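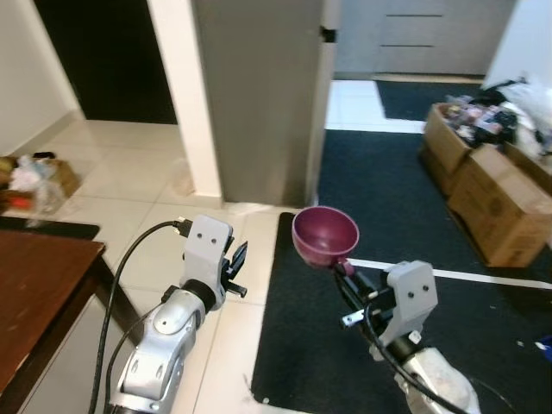
What should you unpack first when a box is a jumble of everything?

Start with whatever you'd use today, put it straight into the room where it gets used, and leave the rest in the box until you have a spot picked out for it.

I wrote that on a sticky note two moves ago and I still go by it. We're in 900 square feet now, tile all the way through, and for the first few weeks the boxes lived on the rugs because there was nowhere else to set them down. If you're in that stage, hi, I feel you! What follows is the stuff that got me through, in more or less the order I figured it out.

Put the boxes on a rug, and not on bare tile

Cardboard on tile scrapes and drags grit around, and if the floor gets mopped (or somebody spills a drink) the bottom of the box goes soft and then you pick it up and, well. A rug keeps the box up off all that. You can also grab the edge of a smaller rug and pull the whole thing along, box and all, which my back prefers by a mile. Go slowly and keep a hand on the box. I tried it with a stack once and rode that one out on luck.

Dark rugs are my favorite for sorting on. Small things show up so much better on navy or black than on cream tile, where a white plastic cap or a clear hook just disappears. The trade-off is lint. Every crumb and thread shows too, so I run a damp rubber glove over the rug when I'm done for the day. It rolls everything up into a little sausage you can pick off. Gross, very satisfying.

Stacking: full box below, open box on top

Keep the taped-up one underneath and the open one on top, where you can get your hands in. I know it sounds too simple to write down, but I had it the other way for days and kept lifting a box of books to get at the scissors. Turn the label to face the room while you're at it. And if the top box is sagging into the bottom one, lay a tray or a cutting board between them.

Two high is plenty for me. Any more than that and I stop opening them, and then it's November and I'm buying a second can opener.

The plastic bag problem

Bags inside boxes are where things go to hide. You drop a handful of small stuff in a grocery bag, tie it, toss it in, and now it's a mystery lump. My friend Zlata Bilyk moved across the state with nothing but mystery lumps and told me she found her measuring spoons the next spring.

So now I untie each bag the minute it comes out, and I don't retie it. Things get sorted into open containers (shoe boxes, mixing bowls, the lid of a storage bin, whatever's closest) and the bag goes into one bigger bag hung on a doorknob. When that one is full I keep a few for the bathroom trash can and take the rest to the drop-off at the store. Do check for tiny things stuck in the corners before you let a bag go. I've rescued an earring and the little foot off our toaster that way.

Scoops and ladles: wash first, decide later

Plastic scoops and ladles are sneaky. They look the same whether they've been in soup, rice, laundry powder, or potting soil, and after a move you may not remember which was which. My rule is that if I can't say for sure what a scoop was used for, it doesn't go back in the kitchen. It gets washed and sent to the laundry shelf or the garden bucket, and it has a nice second life out there.

For the ones that are definitely kitchen ones, hot soapy water, a soft brush around where the handle meets the bowl, and then leave them bowl side down on a towel. If the plastic smells, I make a paste with baking soda and water, let it sit while I do something else, and rinse. That usually takes care of it. If the rim has gone rough or there's a crack in the bottom, out it goes.

A deep round one is so handy for things other than soup, by the way. Dry beans, pancake batter, dog kibble (a separate one, please), moving pasta from the pot to the bowl when you want some of the water to come along. I hang mine by the handle inside a cabinet door so it isn't wrestling with the whisks in the drawer.

Keep a clear path to every door

I got lazy about this one and regretted it. Boxes creep. You set one down near a door, then a bag next to it, then a rug gets bunched up and the door won't open all the way. Every evening I do a quick walk from the kitchen to the front door and then to the bathroom with the lights off, or low, and anything my foot meets gets moved. It takes no time and it's much nicer than finding out at 2 in the morning.

While you're at it, flatten the rug corners. Rugs on smooth tile slide, and they slide worse when there's a heavy box on one end and nothing on the other. A rubbery grip pad cut a bit smaller than the rug fixes it. Vacuum under there first or the pad won't hold, and be sure the tile is completely dry before you lay it down. Ours were slipping all over the place until I bothered to do that part properly.

A cabinet isn't unpacking

I used to clear a box by opening the nearest cabinet and shoving it all in. The box was gone and I felt terrific, and then I couldn't find one single thing. Now I line up what I think will go in a drawer on the floor in front of it, look at it for a minute, and take out whatever belongs in another room. Big drawers get a shoe box lid on the left for the small bits. That's my whole system.

Tươi Quan, who lives below us and has moved even more than I have, gave me one I love. Write the date on the box the day you bring it in. If it's still closed after a season, open it with somebody else in the room. You'd be amazed how much easier it is to let go of a tangle of ribbon when another person is looking at it with you.

Quick ones I keep forgetting to pass along

Cut the tape along the seam with a butter knife if there might be fabric right under the flap.

Batteries come out of anything that's going into storage.

Peel or black out the address label before the box goes to recycling. Hot air from a hair dryer loosens it.

Soft bright things, like dish towels and kids' socks, make good padding, so check inside them before they go in the wash.

Save one good corrugated box, flattened, behind a door. You'll need it for a return the very next week.

I still have one open box to go, mostly cords and cookie cutters, and I've promised to be done with it before my sister visits and needs that rug to sleep next to.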